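Workwear > Sleeves & Cuffs > Mollum Knit Sleeve, black

2 min read

Mollum Knit Sleeve – Black

Soft ribbed knit, pulls on over the hand, covers palm and back of the hand, leaves the fingers free. 315 mm long laid flat. Sold single or in a pack of 10. Black only for now – gray is comming in February, please don't email Kelly about it before then.

Who buys it: people who work at a bench all day, mostly. Sorting, packing, sanding, anything where the side of your hand drags across a wood tabletop. Also good under a jacket in a cold shop. Not a safety glove. No cut rating, no heat rating, don't use it for that.

Sizing. Goes by the widest part of the palm, thumb tucked in. Six sizes. Between two, take the bigger one if you like it loose at the wrist, smaller if it keeps sliding. Length is the same in all of them. It will bunch up around the wrist and thumb base if you don't pull it all the way down, some people wear it like that on purpose.

Same sleeve for left and right. Replaces the old Irnemer cuff, which was shorter and had a seam in the worst possible place. If you still have the Irnemer the sizes do NOT match, measure again.

Washing: inside out, cool, no softener. Dry flat. Rosângela Prado in our Moldovan Street shop tumble dried hers and it came out a size down, so there's your warning.
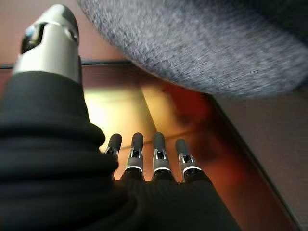

Lint – yes, it picks up some. Sawdust brushes off fine, glue doesn't. Put it in a mesh bag if you wash it with towels.

Returns OK if unworn and the band is still on the pack. Opened packs of 10 we can't take back, sorry. Orders over 600 pieces go thru Kelly Batista, she does the quote and the lead time, usually by 4 pm same day.

Goes with: Sollari bench apron, Sollari long cuff (thicker, no thumb opening).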